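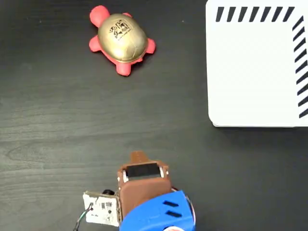 Stress toy

A stress toy, also called a stress reliever or squeeze toy, is a small, soft object made to be squeezed in the hand. Most are molded from polyurethane foam in a single piece and return slowly to their original shape after being compressed. The ball is the oldest common form. Animals, vehicles, fruit and household objects are also produced, often as printed giveaways.

Manufacture

Liquid foam components are mixed and poured into a closed mold, where they expand and set. A thin skin forms where the foam meets the mold wall. The raw piece is trimmed along the parting line, left to cure, and painted. Coatings have to flex with the foam; a rigid paint cracks within a few squeezes. Metallic finishes are more prone to wear than plain colors and usually fade first on raised areas.

Fine detail does not survive well in foam. Legs, heads and tails are kept short and rounded, and facial features are either printed or omitted.

Turtle form

The turtle suits the material because the shell supplies a broad dome that fills the palm. Shell and body are normally given contrasting colors, as in versions with a gold shell and a red body. The plates of the shell, called scutes, may be marked by shallow lines. Where a logo is printed, it generally goes on the top of the shell, the largest smooth area available.

Printing

Logos are applied by pad printing, in which a silicone pad carries ink from an etched plate to the curved surface. One-color black is the usual choice on light or metallic grounds. Small lettering tends to fill in. Alfredo Salazar, in a handbook for the supplier Truritz, advised limiting artwork on curved foam to 2 lines of text. Buvell, a distributor of printed novelties, set its minimum order for turtles at 100 pieces.

Care

Foam toys are wiped with a damp cloth and should not be soaked. Prolonged sunlight makes the foam brittle. Torn pieces are discarded, as loose fragments present a choking hazard to small children.

See also

Pad printing
Polyurethane foam
Promotional merchandise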